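NILLASWOOD NEIGHBORHOOD NEWSLETTER

Old computers: where they go and what to do before you drop one off

The July collection at the Oltmanns building took in 186 items, most of them desktop computers and the rest laptops, printers and screens. The next one will run the same way, from 9 a.m. until the truck is full. Several people asked what they can bring and what happens to their files, so the main points are set out again in this issue.

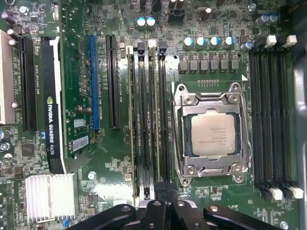
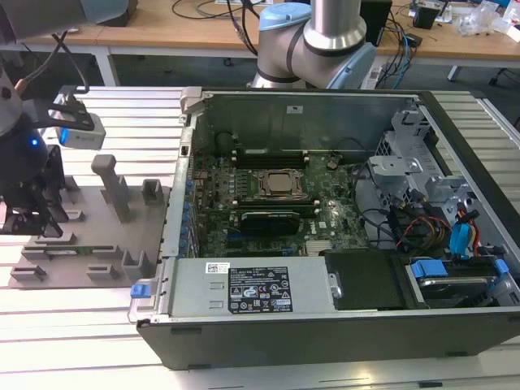
Desktop computers, with a green motherboard inside each one.

Haris Cheema wrote in after the last issue to say that the part about hard drives was too short. He brought in a tower that had been in his basement for 11 years and was not sure whether deleting the files was enough. It is not. Deleting a file usually removes it from the list the computer keeps, and much of the data can stay on the drive until something else is written over it. He also asked why we don't wipe the drives ourselves at the door. We have one table and three people on it, and wiping a large drive can take most of a day.

What to do at home

If the computer still starts, copy what you want to keep onto an outside drive or a new machine. Open a few of the copied files to check them. Photos are the thing people most often forget, and they may be in more than one folder. Look on the desktop, in the downloads folder, and in any other user accounts on the same computer.

Sign out of your accounts, including email and any music or tax programs. Some programs only allow a set number of computers, and it is harder to remove an old one once you no longer have it.

Then use the reset option in the settings and choose the one that removes everything and cleans the drive. Leave the computer plugged in while it runs.

If it does not start, you can take the drive out. On most desktops this means unplugging the power cord, removing the side panel, pulling two cables from the drive and undoing a few screws. Mareike Wiegand will be at the side table with screwdrivers and can do it for you while you wait. Laptops vary a lot. With some of the thin ones the storage is part of the main board, so those go in the locked bin.

What happens afterward

Machines that work and are not too old go to Dirk Ruppert's group at the library annex. They put in a fresh drive if one is needed, load a basic system and pass the computer on to a household that has asked for one. So far 41 have gone out. There is a waiting list, and laptops are wanted more than desktops.

Everything else goes to Pirkar for recycling. They pick up within the week. Locked-bin drives are shredded and we get a sheet back with the serial numbers. If you want to know whether yours is on it, write the number down before you hand the drive in.

What we take

Desktops, laptops, screens, keyboards, mice, printers, routers, phones and chargers. Printers should have the ink or toner taken out. Please tie cables together, or put them in a bag.

What we do not take

Microwaves, air conditioners, smoke alarms, and anything with a swollen or leaking battery. The county site on the mill road takes swollen batteries, but call first. Tube televisions were taken last year and are not this year, as the charge for them went up.

Getting there

Use the rear entrance. The front lot is being paved and the work will probably not be finished in time. Cars should come in from the north side and leave past the old Hastex sign. If you can't lift your items, stay in the car and Iker Carretero or Bastian Baumgart will come out to unload. We can't do home pickups this time.

There is no charge for residents. Small offices are welcome to bring up to 3 machines and should let us know beforehand at the front desk of the Oltmanns building.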